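Last edited in May. Written for people who run Moncrieff on a machine they need for work and keep getting told to move to Moncrieff 5. I keep the Fulville user group's upgrade notes, and I don't sell anything.

# Moncrieff 5 upgrade: questions we keep getting

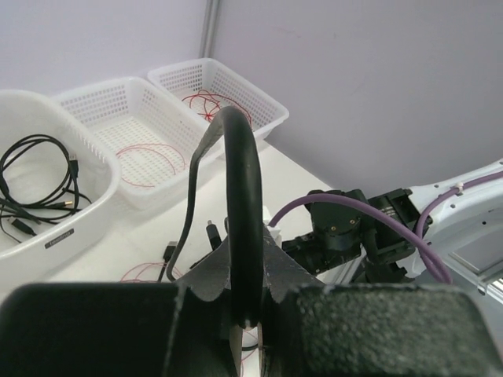
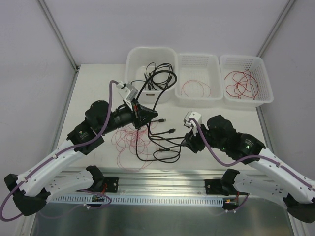
Moncrieff 5 is a real release and you can install it today, which is more than I could say the last time I edited this page. Whether you should is a different question. The release notes run to 746 entries, and a good number of them say "improved" without saying what was wrong before. My own view is that the upgrade is safe for a plain desktop and a gamble for anything with a lot of hardware hanging off it. If your USB leads live in a coil that spills out of a white tray, sort out which one goes to what before you start, because the installer asks you to unplug devices and plug them back in one at a time. Everything below assumes you've done that.

## Is the upgrade really free?

The download is. Wutico, the company behind Moncrieff, charges nothing to go from 4 to 5 on a machine that already has a valid license. What it doesn't put on the front page is that the old backup tool is gone and its replacement wants a subscription after the trial. If you never used the backup tool, then yes, free.

## Will it make my computer faster?

Wutico says so. I've seen the chart, and it has no numbers on the side.

On my own desktop, startup takes 53 seconds under version 5. I didn't time version 4 before wiping it, so I can't tell you if that's better, and I'd be careful with anyone who tells you it "feels snappier" an hour after a clean install. Every clean install feels snappier. Ask them again in a month.

## Which machines can run it?

The official list is on the Wutico support site. Treat it as the list of machines it will install on. Two members of our group have laptops on that list where sleep mode stopped working after the upgrade, and both were told it was a problem for the laptop maker. The laptop maker told them to ask Wutico.

If you have the option, boot from the trial drive first and check:

- Wi-Fi, including after closing and opening the lid
- sound through headphones as well as speakers
- a second monitor
- any printer older than your computer

## Do I have to upgrade? The pop-up says support is ending.

Read the pop-up again. It says *feature* support is ending. Security fixes for version 4 are on a separate schedule, and that schedule hasn't changed. I think the wording is meant to be misread, but I can't prove it.

You can turn the reminder off under Settings > Notices > Version news. It comes back after some of the larger patches and you have to turn it off again.

## What happens to my files?

An in-place upgrade leaves the home folder alone. That has been true for everyone in our group so far. Back up anyway, to a drive you then unplug.

The one exception I know of is the Notes app. It converts its database the first time you open it, and version 4 can't read the new format. Rungnapa Chaimongkol found this out when she rolled back and got an empty list. Her notes were still on the disk, and she got most of them out as plain text, but it took an evening. Export your notes first.

## Can I go back if I hate it?

For a while. The rollback button stays until the first big patch installs itself, and with automatic updates on you won't get much warning. Switch automatic updates off on day one and put them back on once you've made up your mind.

Rolling back also removes any program you installed after the upgrade. The dialog box does mention this, in the small text.

## Does Dinar work on it?

Dinar opens, and the ledgers look right. Printing invoices was broken at launch. It's been marked as fixed, and Hadi Darwish, who uses it every working day, still gets a blank second page on longer invoices. He hasn't had any trouble with exports.

If you depend on Dinar for tax paperwork, wait. I would not be the person who finds the next bug in the middle of filing.

## What about the new assistant in the taskbar?

It can be hidden. It can't be removed, at least not in any way I'd recommend to someone else. Hiding it doesn't stop the background process, which you can confirm yourself in the task list. Wutico's explanation is that search depends on the same process. Maybe it does. Search worked without it in version 4.

## I read that version 6 is coming soon. Should I skip 5?

You read a rumor. I've seen three different release windows for version 6, all from "sources," along with a screenshot of an About box that anyone with a paint program could make. Decide on the software that exists.

## So what are you running?

Version 5 on the desktop, version 4 on the laptop I take to meetings. I'll move the laptop when the sleep bug has a fix that someone other than Wutico has tested.

## Something on this page is wrong. Who do I tell?

Post it in the Fulville group's upgrade thread with your exact build number — the long one from the About box, not just "5." Reports without a build number don't get added here. If you have a timing for the same machine on both versions, I'd like that most of all.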